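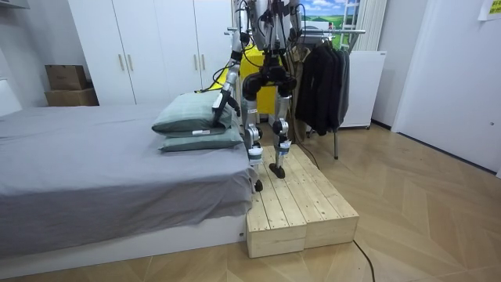
The gray sheet and the two green pillows, April 2026.

I write this in the evening with my feet up, so the handwriting will be bad. I wanted to do the bedroom for a long time and today I did most of it. When I moved into this flat in October I put the bed where it is now, and then I stopped. Half a year I lived in the room as in a hotel. The clothes were in two suitcases and one bag, and the bag was always the place where I looked last and found the thing.

I started with the bed, which is my habit from home. My mother made the bed before she made the coffee. The gray sheet is the one from Tomel, with elastic in the corners, and it is a little too large for the mattress, so at the side it hangs in folds. I pulled it three times and the folds came back. In the end I left them.

The pillows I put at the foot of the bed, one on the other. I know they belong on the other end. But when I fold clothes I like the top half of the bed free, and I did not want to put them on the floor. The color is called sage in the catalog. I had to look up the word, because I knew it only from soup. I bought them because the gray alone was sad in winter, and now in spring light I find they are even better.

Then the wooden boxes. I still like them very much, these two, with the knots in the boards. They are not painted and I think I will leave them so. I had the idea to use them as a long bench at the end of the bed, for sitting when I put on socks. But they do not stand in one line, one is more to the back, and every time I plan to correct this I do something else. A small oil for wood costs 34 at Grurnmont, and I am not sure that oil is good if one sits on it with light trousers. I must ask in the shop.

After lunch (bread, the last of the lentils) I took the clothes. My rule was that everything with a collar goes on a hanger and everything else is folded. It is a simple rule and I broke it quickly, with a sweater that has a collar but is too heavy and gets long arms when it hangs. 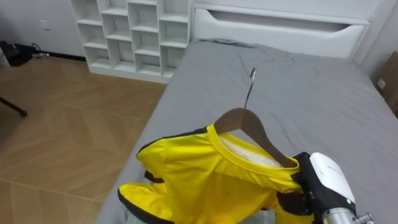

The yellow one took me more time than it should. I always forget how shiny it is until I have it in daylight. It is from the Nava market, the summer before I moved, and I wore it two times, both times to a party where all others came in dark blue. The black edge on the sleeves makes it a bit like a costume, I know. I thought seriously about giving it away. I even said the word "away" aloud in the room. But the collar is so nicely round, and on the good hanger with the wide shoulders it has a better form than on me, so it stays for one more summer. If I do not wear it by October, I will give it to somebody who is braver.

The fabric takes creases only from looking at it. I do not dare to iron it hot. Maybe I hang it in the bathroom when I shower, my neighbor does it so with her blouses.

The white shelf is still a question. I paid 699 for it at Ganell, and I chose it because the squares go up and down like stairs and not all in one height. Now I am a little afraid to put things inside. Socks would look silly there. Books are heavy and I have most of them in the other room. I think baskets, but only in the lower squares, and in the upper ones maybe a plant and the radio. I looked for baskets after dinner and for the whole set they want nearly 1,000, so it will be fewer baskets.

What I am really happy with is the floor. With the suitcases on it I had forgotten the pattern, how the boards meet in points. I swept it in the direction of the points, then across, and the second time there was more dust than the first, which I do not understand.

For tomorrow: ask about the oil, find the second pillowcase of the old set, write to Ganell for the screw covers that were missing in the package. And buy lentils.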